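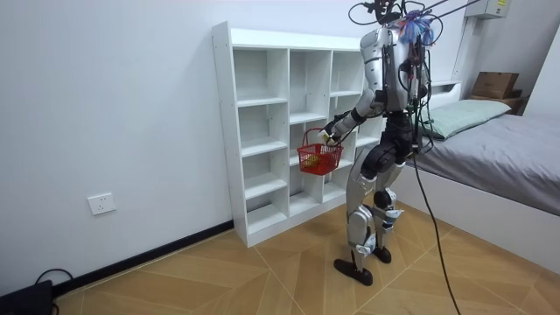
*Basket task in the Drulham bedroom, tether lines attached.*

**Progress report to Aseck, 12 November 2021**
Prepared by Kanokwan Panyasiri

The house rules for domestic trials now stand at 74 clauses, down from 115 in May. Most of what went was the same sentence about cables, written by different people in different moods. One version survives — clause 4 — and it covers both the lines overhead and anything trailing on the floor.

Odham asked for a clause on start conditions, and Thepsuriya asked for it to be shorter. The agreed text reads: "Shelves are checked before each run, and the check is written down by whoever did it." We spent 40 minutes on "whoever".

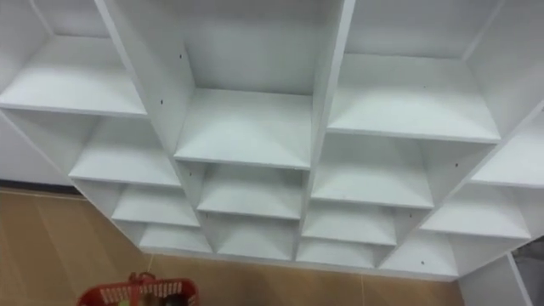

*Shelf unit with its cubbies empty, basket at the lower edge.*

Still open:

- Who may call a stop. Everyone says "anyone", then asks whether that includes visitors. The draft says it does.
- How close a person may stand while the arm is extended. Two sites, two answers, both held with great conviction.
- Whether furniture positions should be marked on the floor. Drulham would like its tiles left alone.

We request no change to the budget. We do request comments on the draft in one file this time.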